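Girlow kitchen chores project
Progress report to the Jarier Fund, second period
Prepared by Stuart Whiteley, 27 November 2021

When we last wrote to you in April we had an arm that could pick up a sponge and not much else. I'm very glad to say this report is a good deal longer on results.

You asked us to find out whether a machine could do a few ordinary kitchen jobs in an ordinary kitchen, with the sort of crockery and tubs people already own. We chose four: scooping dry food from one container to another, putting cups away, wiping down a worktop and emptying a drying rack. The first two are going well. The third is patchy. We have only just begun on the fourth.

Scooping and pouring

Most of the period went on this, and it has been the most fun by a long way. We ran 666 attempts with dry grains, changing the cup, the bowl and the starting positions as we went. By the end, 80 per cent of attempts finished with the food in the right bowl and the cup back on the counter. We count an attempt as good if no more than a teaspoonful is spilled, so there is still sweeping up to do!

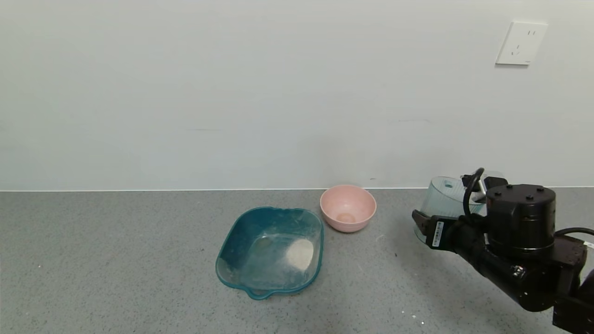

Scooping task: cup in the gripper, teal basin and pink bowl on the worktop.

Clear plastic gave us a lot of trouble. The depth camera looks straight through it, and in early runs the arm would close on thin air beside the cup or knock it flat. Yurchenko's team suggested we stop relying on depth for the final approach and use the colour picture instead, which took roughly a fortnight to put in place and made a difference on the very first afternoon. The other weak spot is the last spoonful. Once the grains are down to a thin layer the cup skates over them, and a person would simply tip the basin. With one arm we can't do that yet.

Cups and worktops

Putting cups on a shelf is now dull to watch, and I mean that as high praise. Mugs with handles are slower than plain tumblers, but both get there. Wiping is another matter. The arm cleans the middle of a worktop nicely and then leaves a strip along the wall, where the crumbs collect. We think this is down to how cautious we have made it near hard surfaces, and we would like to loosen that a little at a time.

Is it useful yet?

For a household, no. A good scoop and pour takes the arm 7 minutes, set-up included, and somebody has to stay in the room. For the refill counter at the Flidberg shop, where the same few tubs are topped up all day, I think we are much closer, and the manager there has offered us a corner of the back kitchen for a trial.

Next period

Second arm fitted, so the basin can be held and tipped
Wiping up to the wall
Drying rack, starting with plastic items only
Trial at Flidberg, outside opening hours

Spending is in line with the agreed budget. The one change is that money set aside for spare gripper fingers was not all needed, and we would like your permission to put the remainder towards the second arm. A short note with the figures will follow separately.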